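Guest Bedrooms and Linen: Frequently Asked Questions
Semthorpe Residence, Guest Services

Is bed linen provided?
Yes. Each bed is supplied with a fitted sheet, two pillows and a duvet. Guests are asked not to bring their own mattress covers, which do not fit the beds in the Privmont wing.

How often is linen changed?
Linen is changed every five days. Guests staying for a shorter period will find fresh linen on arrival only. An additional change may be requested at the front desk before 10 a.m. the same day.

May children's toys be kept in the room?
Yes. Small, soft items are permitted throughout the residence. Hard balls and wheeled toys must be kept in the ground-floor playroom – this applies to all 46 rooms.

What should be cleared before a linen change?
Please remove toys, clothing, chargers and papers from the bed. Baskets may be placed on the shelving or on the floor. Staff will not open bags or drawers, and any item found among the sheets is held at the front desk for 26 days.

How should the bed be left on departure?
Leave the fitted sheet on the mattress and place both pillows against the headboard. There is no need to smooth the sheet or fold the duvet.

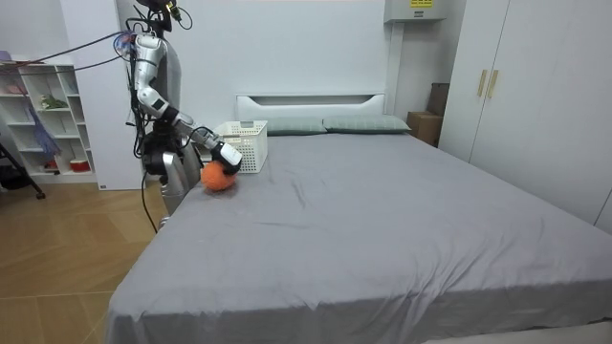
Bedroom with grey fitted sheet, pillows at the headboard and a soft-textured orange ball on the sheet.

Can the upholstered headboard be cleaned by guests?
No. Please report marks to Guest Services on extension 134. Household sprays – including those marked as suitable for fabric – may leave a stain.

Who should be contacted about lost items?
Written inquiries may be addressed to Cyrill Kälin, Guest Services. Please include the room number and the month of the stay.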